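Part 4: Setting up the ribbons and the bridal partition

OK, so you've collected your Caldeira from the Clorkmont yard, you've done the walk-around from Part 3, and now we get to the bit I love. Dressing the car! Give yourself a good 85 minutes the first time (I still take nearly that long if it's windy).

1. Park on level ground, engine off, key out of the ignition.

2. Wipe the hood with the soft cloth from the door pocket. I go front to back and never in circles, but that's me.

3. Clip the center ribbon hook behind the hood badge. You'll feel a small click.

4. Run both ribbons back to the door mirrors, keeping them flat, and tie them off with a plain bow.

5. Check the tension with one finger. You want a little give, like a guitar string that needs tuning.

CAUTION: Never hook a ribbon to the wipers. I did that in August on the silver Mesell and we had a very long, very wet drive to the church.

6. Open the rear doors and slide the partition glass up until it stops. On cars with the Bonarora interior the switch is under the armrest, and you hold it down for 7 seconds.

7. Fold down the jump seats if you have bridesmaids on board, then lay the white floor cover with the seam facing the trunk.

NOTE: The 1,979 printed on the inside of the glovebox is the fleet number and has nothing to do with the year of the car. Guests ask me all the time!

Keep your speed under 30 with ribbons on, and pull over at the first flapping sound. Spare hooks live in the tin under the passenger seat, 6 to a tin, and Purificación Aranda in the yard office will top it up if you run low. Leave her a note on the clipboard, she doesn't check texts on Saturdays.

When you get back, take the ribbons off before you wash the car, roll them loosely and hang the floor cover up to air overnight. Part 5 covers the champagne cooler and its fuse.
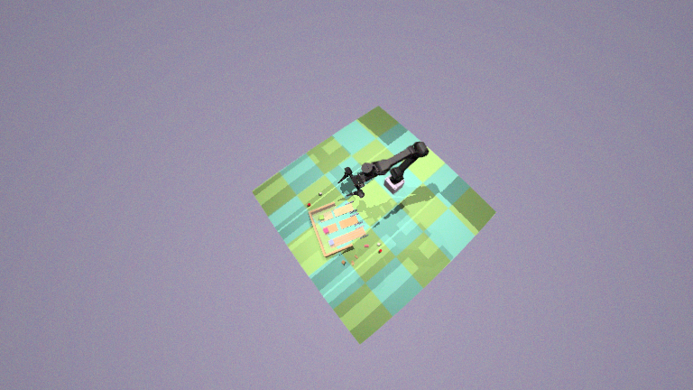 That fuse is a fiddly one, so have a flashlight handy before you start.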